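Home recording for a learning arm – how much variety do I need, and am I doing it wrong?

Posted in: Gathering examples
Tags: hand-held grippers, small objects, household tasks

Marisol Alvarado

Hi all, first proper post from me. I've been collecting examples for the Dimine small-objects set, working at home with a pair of hand-held grippers, one in each hand. The task I've been given is sewing bits: pick up the spool, put it in the little box, shut the lid. I've got 38 takes so far and the target is 65, and I'm starting to doubt the whole lot.

My trouble is the spool. On a table it rolls off when I so much as breathe near it, so I moved everything on to the bed, where it stays put but sinks in a bit. Now I can pick it up nearly every time, but the lid is a pain. The box shifts on the duvet when I push the lid over, and I end up chasing it about with the left gripper. Some takes have three or four goes at the lid before it shuts. Do I bin those? And does it matter that they're all on the same bed with the same cover? I could change the bedding but I really don't want to do that for every batch!

The other thing is the thread. It keeps coming loose and I don't know whether I should wind it back in before every take or just leave the tail lying there.

3 replies

Otakar Paulík

Hello Marisol, and don't bin anything yet. I did a long run of the same task for the Lulari set last winter and threw away half my takes for being messy, and then had to do them all again when I was told the messy ones were wanted.

A take where you miss the lid, go back and get it is a good take, so long as you carry on smoothly and finish the job. The arm is going to miss the lid as well, and it needs to have seen somebody recover from that. The ones I would drop are where you put a gripper down, use your fingers to fix something, or stop to think with both grippers hanging in the air. I mark those as "broken" in the notes and leave them in a separate folder.

For the sliding box, hold the base with one gripper first and keep holding it the whole time you fold the lid over with the other. Do it in that order every single take. If you sometimes hold and sometimes don't, it's learning two different habits from you and it'll dither between them. I'd redo a few of your early ones if you weren't holding the base then.

Soft surfaces are fine, by the way. Mine were on a folded towel and a sofa arm. What I'd change is where things start. Turn the box, swap the sides, put the spool nearer to you or further off. I move everything after each take, even if it's only by a hand's width. And try a different cover or a blanket every 4 takes or so – just chuck one over the top, you don't need to make the bed again.

Thread: leave the tail out in some and wind it in for others. Only watch that it isn't caught in the hinge when you start.

gallegos_bench

just do more takes. i did 40 in one evening with buttons and it was fine. nobody checked my bedding

Marisol Alvarado

Thank you both, that's a weight off. I went back through my takes and only a handful are properly broken (one where the phone rang, and a couple where I poked the lid with my thumb, sorry). I've started holding the base like Otakar said and it's so much easier, I feel a bit daft for not trying it sooner.

I've also written myself a starting list so I don't keep laying things out the same way out of habit. I'm pasting it in case it's any use to someone else doing this one, and please shout if a layout looks wrong to you.

My starting layouts

1. Box open and close to me, lid folded away from me, spool on its side beyond it with the tail of thread loose. Striped duvet, curtain open. I find this one the easiest, so I do it first to get my hands going.

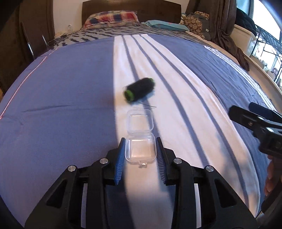
2. Same again but with the box turned so the lid opens to the left, and the spool on the right. Thread wound in.

3. Spool close to me, box at arm's length. I keep knocking the spool on the way over with this one, so go slowly.

4. Plain blanket over the duvet, curtain closed and lamp on, box and spool wherever they land.

Otakar, one more if you're still about: with number 4, do you wait for the lamp to warm up or start straight away? Mine's an old one and it takes a while to get bright.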